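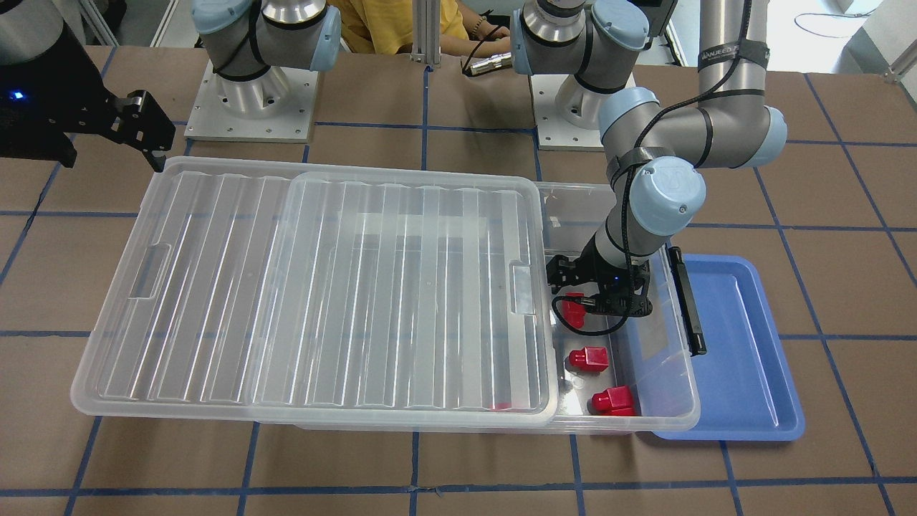 The bins used to come home with you, Hedvig Aasen says. You would close your eyes at night and still be picking blocks out of them.

Aasen has worked at the returns hall at Kullel for eight years. The company rents out building and counting sets to schools, and when a set comes back it has to be emptied, sorted, cleaned and packed again before it can go to the next classroom. The hall is on Brutgate, on the north side of Drunau, in what was once a furniture warehouse. Twenty-one people work there, and until last year every one of them sorted by hand for at least part of the shift.

Now two tables in the hall have robot arms on them. Each table has a pair, a left and a right, bolted down on metal plates. The tabletop is covered in brown kraft paper with a grid of blue tape on it. A clear storage bin goes in the middle, and the left arm reaches in at the open end and takes hold of a red block with its two black fingers. A person stays at the table, at the back.

The first table started work on September 25, 2024. People at Kullel remember the day mostly for how little got done. The arms handled one bin before lunch and dropped a good part of it on the floor. A few people from the wash room came out to watch and went back in again.

Things have improved. On a good shift the two tables now move 900 blocks between them. A fast human sorter can still beat that, and everyone in the hall knows it, including the managers. The argument for the arms was always a different one. Sorting is the job that hurts people. It means leaning over a table with the elbows out and closing the same two fingers thousands of times, and Kullel had been losing workers to sore wrists and shoulders for as long as anyone kept records.

So the company bought the tables from Sjögren, an equipment supplier, on a lease that comes up for renewal in November. The deal that was made with the staff at the time is one page long and hangs by the time clock. It says no one will be let go because of the tables while the lease runs. It also says that anyone who works at a table gets the training on paid time, and that any worker can stop an arm without asking first.

The last point got used a lot in the early weeks. There is a red button at each table, and people hit it when an arm moved in a way they didn't expect, which was often. The supervisors had agreed not to comment, and for the most part they didn't. The button is used less now. Some of that is because the arms move more smoothly, and some of it is because people have learned what the movements mean.

What the job at the table consists of is harder to explain than sorting was. The worker sets out the bin and the tray, checks that the arms can get at what they need, and shows them again when they fail. Lids are a common problem. The bins have ribbed plastic lids that are clear, like the bins themselves, and clear plastic is hard for the cameras. A block under a lid can be seen but can't be reached, and in the beginning the arms would go straight down for it and press on the plastic until someone stepped in. The fix was partly software from Sjögren and partly a rule the workers came up with, that a lid is never left lying over blocks unless lids are what is being practiced that day.

"You have to think about things you never thought about," Aasen says. "I can tell with my hand if a lid is loose. I had to work out how I know that before I could teach it."

She was one of eight people who signed up for the first round of training. She had expected it to be about computers. Most of it was about sorting, and she found that she was the one explaining. The technicians wanted to know why she picked the block nearest the wall first, and why she turned the stepped ones before she lifted them. She had no answer ready for either question. The block near the wall, it came out after some trying, is the one that gets stuck if the others are moved against it.

There are people who don't like the change, and they have reasons. Sorting was done at long tables, six or seven people together, and they talked the whole shift. At the robot tables you work alone or with one other person, and you have to watch. You can't talk much and you can't look away for long. Several workers say they go home less sore and more tired in the head. One asked to be moved back to hand sorting after a month and was moved.

Pay is the other complaint. The work at the tables is classed the same as sorting, though it takes weeks to learn and the workers are, in plain terms, teaching the machine to do what they used to do. The staff have asked for a higher grade. Management has said it will answer when the lease is settled. That has not gone over well – the lease is also the thing that protects the jobs, and people would like to see both matters on the same sheet of paper.

Kullel's position is that it doesn't expect the arms to sort everything. The small parts are too varied, and sets come back from schools with all kinds of things in them, from pencil ends to half a sandwich. The company would like a third table for the heavy block sets and wants to leave the rest as it is. It has not put a number on how many people the hall will need after that. Since the tables came in, three workers have retired or left, and two new ones have been hired.

The hand-sorting tables are still in use along the window side. They have been raised to a better height, a change that had been requested for years and was made the same month the robots came. Workers bring this up often. Some of them think it did as much for their shoulders as the arms have.

Aasen divides her week between the two kinds of work. She asked for it that way and intends to keep it so for as long as she is allowed. On hand-sorting days she sits where she always sat, third from the door. On table days she brings a cushion for the stool and her own coffee, and starts by wiping down the bins, a step the instructions leave out. She has asked for it to be written in.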